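okay so I finally finished repainting the downstairs of the house and I have Opinions about white paint. thread, because I've had nobody to talk to but a roller for weeks

first thing. there is no such thing as white. I went into the paint store in Fluvham thinking I'd be out in ten minutes with two cans of white. I came out an hour later with a fistful of little cards and a headache

the cards all look the same in the store. you get them home, lay them on the couch and suddenly one is pink, one is green and one looks like the inside of a banana

I taped 6 of them up in the hallway and left them there for a week. every morning I had a new favorite. every evening I hated it

the hallway faces north, by the way, and that turned out to be the whole problem. north light is kind of blue and it makes any cool white look like skim milk. if you've got a north room, go warmer than you think you want. then probably go a tiny bit warmer again

the kitchen gets sun from the south and there the same warm white looked like butter. lovely butter! but I have cream tile and it was way too much butter all together

so now I have three whites in one house. my sister says she can't tell them apart. she's wrong and I've told her so

sample pots: buy them. I know they feel like a rip-off. I skipped them for the dining room back in October to save a few bucks and ended up with two full gallons of something that dries the color of a Band-Aid. it's in the garage if anybody wants it

and don't paint the sample straight on the wall! paint a big piece of poster board, two coats, leave a white border around it, and move it around. behind the sofa, next to the window, in that dark corner by the stairs. the same paint is a different color in every spot

somebody asked about brands. the hallway is a Dreser eggshell, the kitchen is Jasent, scrubbable matte. I liked the Dreser better going on, it doesn't spit all over your glasses. the Jasent has held up fine against spaghetti sauce so far

sheen matters way more than I thought. I used a satin in the powder room and you can see every bump in that wall when the light is on. every patch, every place the previous owners had a towel bar. flat hides things. satin tells on you

okay, light bulbs. this is the part where I got a little obsessed

I had the hallway done, two coats, dry, gorgeous at noon. then it got dark, I flipped the switch and it looked like a dentist's office. I almost cried. I was ready to repaint the whole thing

it was the bulbs. I'd put in "daylight" ones because the package sounded cheerful. swapped them for soft white, the 2700K ones, and the wall came right back. cost me less than a can of primer

there's a second number on the box called CRI and I had never once looked at it in my life. you want 90 or better if you can find it. my old ones were 80 and everything looked sort of tired under them, including me

brightness too. the overhead in the powder room was 900 lumens in a room the size of a closet. I went down to a smaller bulb and it's so much nicer. you don't need to perform surgery in there

the other thing I learned is that all-white rooms need something going on. walls, ceiling, trim, all in one white with one flat light overhead, and your eye has nowhere to land. I kept running into rooms like that once I started noticing
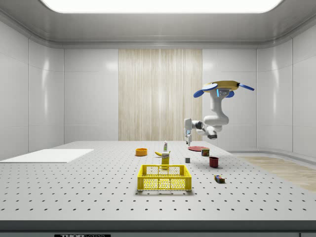
(render via Hodžić Studio)

pale gray-white walls, big white tabletop, a rectangle of light in the ceiling. and what do I look at? the yellow and the blue. every time. it's a tiny amount of color compared to all that white and it does all the work

I do like the rounded panels on those walls though. you get a bit of shape without adding another color, kind of what old plaster and picture rail do in a regular house. my hallway has neither, it has drywall and a thermostat

so I went and found some color. a yellow lamp from the thrift store on the hall table, and I painted the inside of the coat closet door a loud blue. you only see it when you open it. it makes me happy every single time I get my coat

a few people want to know about ceilings. I did mine in the wall color at half strength – they'll mix that for you at the counter, just ask. regular ceiling white looked weirdly gray next to the warm walls. at half strength it kind of disappears, and the room feels taller

trim I did in the same color as the walls but semi-gloss. zero regrets. cutting in is a lot less scary when the two colors match, and I have the steady hands of a squirrel

tools, quickly. one good angled brush beats a whole pack of bad ones. wrap it in plastic between coats and it'll be fine till the next day. and pull your tape while the paint is still a little tacky, or you'll be out there with a razor blade like I was at 11 at night

write the color name and the date on the lid with a marker. also on a piece of tape behind a switch plate. future you will be touching up a scuff someday and won't have a clue which of your three whites it is

next up is the stairwell, which I've been avoiding because of the ladder situation. I've got the poster boards up already. one of them looked green this morning. I'm giving it till the weekend

anyway if you have a north-facing room and a white you love in it, tell me the name, I'm collecting them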